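Amaral 合租公寓 常见问题（给新住户）

大家好，我是 Tirta Ngau，负责回答新住户的问题。中文是我的第三种语言，如果有句子写得奇怪，请原谅，也请告诉我。 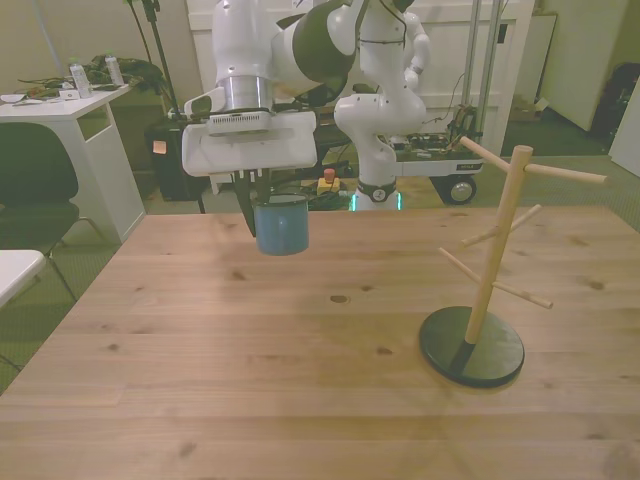 我把过去收到的邮件整理了一次，同样的问题放在一起。搬进来以前请先读这一页，还有不明白的再写信给我。

**公寓在哪里，怎么到？**

公寓在 Jondmont 街，从火车站坐58路公共汽车，第六站下车。下车以后往回走，看见面包店向左转。门口没有大的招牌，只有门铃旁边一张小的牌子，写着 Amaral。晚上这条街比较暗，第一次来的人最好在白天到。

**我可以几点钟拿钥匙？**

下午四点到晚上八点。如果您的火车或者飞机比较晚，请提前一天写信，我们会把钥匙放在有密码的小盒子里。密码只用一次，第二天就换。请不要把密码发给朋友，也不要发给您的搬家公司。

**押金是多少，什么时候还？**

押金等于一个月的房租。您搬走以后，我们检查房间，然后在四个星期之内把钱转到您的账户。外国的账户也可以，但是银行的手续费由您付。曾经有一位住户给了我已经关闭的账户，这笔钱走了将近两个月才回来，所以请把账号再看一遍。

**房租里包括什么？**

包括暖气、水、网络和公共地方的清洁。电费不包括，每个房间有自己的电表，我们每两个月抄一次数字。洗衣机用硬币，烘干机也用硬币。房租每个月的第一个星期付，晚几天没有关系，但是请先说一声。

**厨房怎么分？**

每一层有一个厨房，六个人一起用。每个人有冰箱的一层和柜子的一格，上面写着房间号码。油、盐、糖和茶是大家的，用完的人去买新的，把收据贴在冰箱门上，月底一起算。其他的食物请写名字。没有名字的食物，在打扫的时候可能会被扔掉。

**杯子和盘子需要自己带吗？**

不需要。锅、盘子、刀叉和杯子都有。如果您有自己喜欢的杯子，可以带来，但是请理解，在合租的厨房里，别人有时候会拿错。贵重的东西请放在自己的房间。

用过的餐具当天洗干净。我知道这条规则每个公寓都有，也知道每个公寓都有人忘记。我们没有罚款，只有 Evangelia 会来敲您的门。她是三楼的老住户，说话很客气，可是她会等到您去洗为止。

**木头的桌子和菜板有什么要注意？**

热的锅不要直接放在木头上面，请用垫子。菜板不能放进洗碗机，也不要泡在水里，洗完以后竖着放。每年十一月我们给公寓里的木头家具上一次油，那一天晚上厨房不能用，油需要时间干。具体的日子会贴在楼梯口。

**可以请客人过夜吗？**

可以，一个月最多四个晚上。请在前一天告诉同一层的住户。客人不可以有自己的钥匙。如果您的父母从很远的国家来，想住得长一点，请跟我商量，以前我们总能找到办法。

**几点以后要安静？**

晚上十点到早上七点。这栋房子是老房子，墙比较薄，走廊里的声音在房间里听得很清楚。请在屋里穿拖鞋。乐器可以练习，下午五点以前都没有问题，鼓除外。

**垃圾怎么分类？**

纸、玻璃、塑料、厨余和其他，一共五种。院子里的桶有不同的颜色，盖子上有说明。大件的旧家具不能放在院子里，要打电话预约，费用由扔的人付。如果您分不清楚一件东西应该放哪里，就问邻居，我住了很久，有时候也要问。

**暖气不热怎么办？**

先看窗户下面的阀门是不是开着，数字三已经够暖和。如果阀门开着，暖气还是凉的，很可能里面有空气，请给我写信，我会带工具来。请不要自己拧旁边的小螺丝。去年有人拧了，水流到了楼下的房间，地毯换了新的。

**可以养动物吗？**

鱼可以，猫和狗不可以。这是房东的决定，我没有办法改变。

**可以在墙上钉钉子吗？**

每个房间的墙上已经有一条挂画的木条，请用木条和钩子，钩子在我这里可以拿。胶带会把油漆带下来，所以请不要用。

**自行车放在哪里？**

放在地下室，不可以放在楼梯间，消防检查的时候会被搬走。地下室的门很重，请用手扶着关。搬走的时候请把自行车也带走，现在下面还有好几辆没有主人的车。

**如果我要提前搬走呢？**

请提前六个星期用书面的方式通知，邮件也算书面。如果您自己找到下一位住户，而且同一层的人都见过他并且同意，时间可以短一些。搬走以前请把房间打扫干净，墙上的洞补好，钥匙当面交给我。

读者留言

三楼的小贺：请问洗衣机只收硬币，哪里可以换？面包店的老板已经不愿意给我换了。

Tirta Ngau：我这里有硬币，晚上六点以后来敲门就可以。

Lin：58路晚上还有车吗？我十一点多才到火车站。

Evangelia Margaritis：十一点以后没有58路，你要坐夜班车，在桥那边下，走过来不远。另外，茶又没有了，上次用完的人请去买。

Lin：谢谢！茶我可以带一些过来。

本网站使用 Cookie 来记住您的语言设置。继续浏览表示您同意。[接受] [只接受必要的] [了解更多]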